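Looking After a Pair of Handheld Grippers: Cleaning, Marker Cubes and the Plug Test

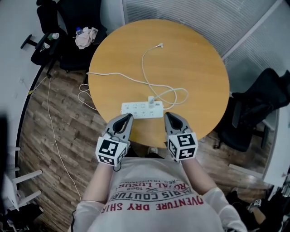 Both grippers at the table with the power strip and the white cable, marker cubes at the base of each.

I've been looking after our handheld grippers since June, and most of what I know I learned by getting it wrong first. We use them in pairs, one in each hand, to record how a person does a job so that an arm can learn to do it later. They look so simple that people treat them like kitchen tongs, and then somebody wonders why a whole afternoon of recordings has the left hand floating through the table.

So I wrote down my routine. It's for the kind we have, with two curved jaw fingers and a cube of black-and-white markers on the base. If yours are built differently you'll have to adjust, but the order should still work.

What you need

A soft brush (I use an old makeup brush, it's great)
Two lint-free cloths
Isopropyl alcohol
A small hex key that fits your jaw screws
A steel ruler
A power strip and something with a plug you don't mind abusing
A notebook, or whatever you log things in

Give yourself a good half hour the first time. I can do the pair in less now, but I still don't like to rush the cube part.

Step 1. Take the grippers out of service

Sounds silly, but do it. If you're logging sessions in Larar like we are, mark both grippers as out before you touch a screw. I once loosened a jaw, went to answer the phone, and came back to find a colleague happily recording with it. We threw out 8 takes.

Always pull both, even if only one is acting up. You want the left and the right in the same condition, and having the good one next to you makes it so much easier to see what's off about the bad one.

Step 2. Clean the jaws

Brush out the inside of the fingers first, dry. Dust and little crumbs of plastic collect in the curve, and if you go straight in with a wet cloth you just make paste. Then put a little alcohol on the cloth (on the cloth, please, never straight on the gripper) and wipe the inside faces from the base out to the tip.

Let them dry before you close them. Then hold the gripper up to a window and close it slowly. The tips should meet evenly. If you see light on one side, one of the fingers has shifted. Loosen its screw a quarter turn, close the jaws gently so the finger finds its own place, and tighten again while you hold them shut. Snug is enough! I cracked a finger by being too enthusiastic, and the replacements from Drinis took forever to show up.

Step 3. Check the trigger travel

Open and close each gripper 20 times or so and just feel it. You're after a smooth pull with no gritty spot and no click halfway. A gritty spot almost always means more dirt, so back to the brush. A click usually means the pivot is working loose.

Don't oil it. I know, I know, it's tempting. Oil creeps, it gets onto the jaw faces, and then everything you pick up slides.

Step 4. Look at the marker cubes

This is the part that matters most and the part people skip. The tracking software finds each gripper by the cube, so a cube that has turned a hair or has a smudge on one face will cost you more than a worn jaw ever will.

Wipe every face with the dry cloth only. Alcohol lifted the print off our first set, and I had to redo both cubes that evening with Sipho Masilela laughing at me from across the room. Check the corners for peeling. If a label has started to come up, replace it, and don't press it back down with your thumb and hope.

Next, hold the gripper body still and try to twist the cube with two fingers. It shouldn't give at all. If it does, tighten the mount and then redo the calibration for that gripper. No shortcuts there, even if it looks like it went back exactly where it was. Lay the steel ruler along the body and against the cube as a quick check that it's sitting square before you calibrate.

One more thing - make sure the left cube is on the left gripper. The bodies are identical, so the codes are the only thing telling the software which hand is which. I put a note about it in the front of our notebook after a mix-up on 8 Oct 2022, and I still read it every time.

Step 5. Run the plug test

Now for my favorite bit. I used to finish by picking up a foam block, and everything passed, because anything can pick up a foam block. A plug and a power strip are much fussier. The plug is small and slippery, the cable pulls on it, and you need one hand to steady the strip while the other one works.

Make sure the strip is disconnected from the wall. Lay it flat on the table, put the plug in near one end, and let the cable lie in whatever loops it wants. Stand where you'd normally stand to record, start a take, and then:

Rest both tips on the table in front of the strip and hold still for a slow count of three.
Steady the strip with one gripper.
Grip the plug with the other and pull it straight out.
Set it down, pick it up again, and put it back.
Swap hands and repeat.

If the plug twists in the jaws, go back to Step 2. If your hand feels fine but the replay shows the gripper jumping, go back to Step 4. Watch the replay at the moment you were holding still, too. The tips should sit right on the tabletop. If they sink into it or hover, your calibration is off, no matter how nice the rest looks.

Step 6. Log it and put them back

Write down what you did to each gripper, even if it was only a wipe. I note the session count as well. Ours were at 978 when I last changed the fingers, and I now plan to swap them every 300 sessions. I tried stretching it to 400 and the plug test got noticeably worse toward the end.

Then mark them back in service, and store them with the jaws open and nothing leaning on the cubes. We keep ours in a Kokkonen tool case with the foam cut out around each cube. A shoebox and a towel did the job fine before that.

If you have a trick for getting labels to stick flat at the corners, please leave it in the comments. I'm on my third brand.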